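Setting Up Your Family's Camp Registration Account
Section 2 of the Parent Guide, Gelley Summer Day Camp
Last revised May 18, 2026

Welcome, and thank you for signing your camper up with us! If you were with us in past summers you will remember the paper packet, the one with the carbon copies that never quite copied. All of that now lives in Trultis, the online system we share with the Sokol swim program, and this section takes you through setting up your family account from the very first screen to the last. Have a cup of coffee next to you and your child's health form within reach, and you should be fine.

Before you begin

You will need an email address that you check often, your child's most recent physical form, the names and phone numbers of two adults other than yourself who may pick your child up, and a way to pay the deposit. A phone will work, but the health pages are long and many parents find them easier on a computer or tablet.

Note: One account covers the whole household. Please don't open a second one for a younger brother or sister, even if they will be in a different age group. You can add as many campers as you like in step 5.

Creating the account

1. Go to the camp page and choose Family Sign-In at the top, then New Household.

2. Type in your email address and pick a password. It has to have at least one number in it. Write it down somewhere you'll find it again in July.

3. Open the message that Trultis sends you and press the Confirm button in it. If nothing has come after a few minutes, look in your junk folder before asking for another one – each new message cancels the one before it, and it is easy to end up pressing an old button over and over.

4. Fill in your home address. Families who live in the township get the resident rate, and the system works this out from the street address, so a post office box won't do on this line. You can put a box number under Mailing Address if that is where you like your letters to go.
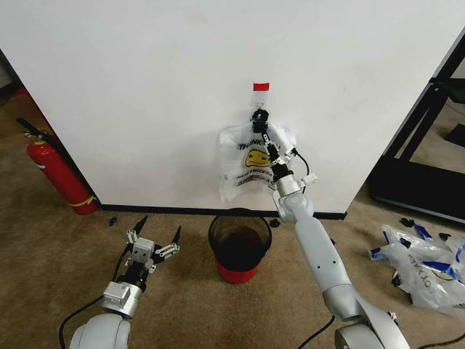
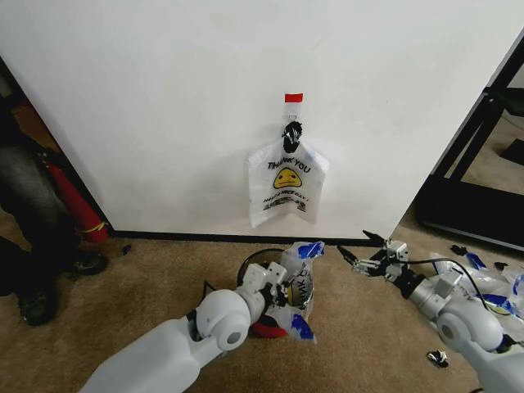 Ilon

5. Choose Add a Camper. Enter your child's name just as it appears on the health form, then the date of birth and the grade your child will be going into in the fall. (The grade they are finishing now is the mistake we see most, and it puts children in the wrong group!)

6. Add your two pickup adults. The counselors at the gate ask for a photo ID every afternoon, including from grandparents we have known for years, so please use the name that is printed on the ID and save the nicknames for later.

7. Upload the physical form. A clear picture taken with your phone is perfectly all right as long as all four corners of the page are showing and the doctor's signature can be read.

Caution: If your child carries an inhaler or an allergy pen, the upload alone is not enough. Tick the Medication box on the same page and print the yellow sheet that opens. It must be signed by the doctor and handed to the camp nurse in person, together with the medicine in its pharmacy box, on or before the first morning.

Choosing weeks and paying

8. Select the weeks you would like. A green dot means there is room and a gray one means there is a waiting list. We can take 126 campers in any one week, and the weeks on either side of the holiday tend to go first.

9. Check your total. The fee is $300 per camper per week, and a deposit of $70 for each week holds the place. The rest is due before that week begins.

10. Press Submit once and then wait. The screen may sit there looking as if it is doing nothing for a good half minute while the payment goes through.

Caution: Please don't press Submit again or use the back button at this point. You could be charged a second deposit, and although we will gladly refund it, the bank can take a week or more to put it back.

11. Print or save the confirmation page. It shows your household number, and having that handy makes any phone call with the office a good deal shorter.

Changing something later

You can sign in at any time to update a phone number, swap a pickup adult or add a week. Dropping a week has to be done through the office, by phone or at the front desk. Changes to pickup adults made after noon will not reach the gate list until the following day, so if plans shift in the afternoon, call us and we will write it in by hand.

Section 3 covers drop-off, lunches and what to pack for swim days.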